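Stukinden Cable Guard Kit for Printed Gripper Mounts

Sold by Vuneretti Arm Supplies, Dullanby
Part no. SK-119
In stock, ships from our Dullanby counter

The Stukinden Cable Guard Kit exists on account of a cable tie. Specifically, one cable tie, pulled tight by someone in a hurry on a Saturday, on an arm that then spent the afternoon rotating its wrist past the point where the cable had any slack left to give. The gripper lost power at the top of a lift and let go of what it was holding. The arm carried on with the program, placing nothing, very precisely, 16 times.

If you run small arms with printed mounts, you have probably met this fault under another name. It gets logged as a "gripper timeout" or a "comms error", and the usual cure is to turn everything off, have a coffee, and turn it on again. That works, right up to the next time the wrist goes round. Before you order a new gripper from us (we'll happily sell you one), have a look at how the cable gets from the wrist to the tool. 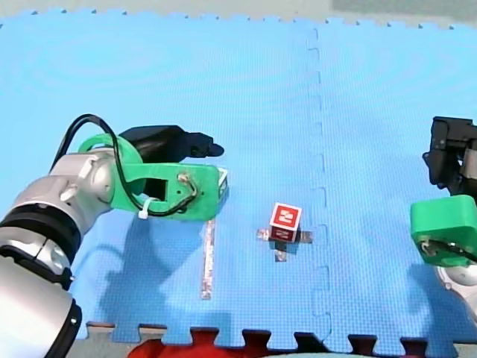
Two arms with green printed mounts at a cube task. On the left arm, the cable loops over the flange and is held by a white zip tie.

A loop like that one wants checking at every wrist angle your program uses, including the odd one it only visits on the way home. Too short and it tugs at the connector. Too long and it goes looking for something to snag on, and with a second arm across the mat it has plenty of choice.

What the kit does

The guard clips to the printed mount and gives the cable a fixed radius to follow. The strain relief takes the pull, so the connector doesn't have to. There is also a breakaway link, which parts under a hard snag before the wiring does. It makes an unpleasant snap when it goes. Customers have asked whether we could make it quieter. We could, but then you wouldn't look up.

In the box

2 clip-on cable guards, grey
2 strain relief saddles
18 releasable ties, soft edged
16 mounting screws
1 breakaway link with spare
1 routing card, laminated after the first batch met a cup of tea

Fitting

Isolate the arm at the wall. The pause button on the pendant doesn't count, and neither does telling your colleague to keep an eye on it. Cut off the old tie with flush cutters, pointing the blades away from the cable. Seat the saddle, clip the guard over it, then turn the wrist by hand through its full travel if your model allows it. Close the ties last. They should hold the cable without denting the jacket.

Run the program at low speed with nothing in the gripper and everyone's hands off the mat. If the cable goes tight at any point, stop and add slack at the saddle.

Safety notice for earlier kits

Kits sold before December came with a black saddle that can creep along the mount under repeated wrist moves. When it creeps far enough, you are back to the original fault, having paid us for the privilege. If your saddle is black, stop using it and bring it in or post it back. We'll swap it for the grey one at no charge, no receipt needed. Used, scratched and heavily sworn at are all fine.

The guard is not a safety device for people. It protects a cable. Keep your fencing, your interlocks and your e-stop where they are.

Compatibility

Suits printed mounts with a round flange and a flat top face. Does not suit the Stöckli quick-change plate, whose release lever occupies the exact spot where our guard wants to be. A version for the Stöckli is on the bench and will be listed when it stops falling off.

Returns accepted unopened, or opened with all 16 screws.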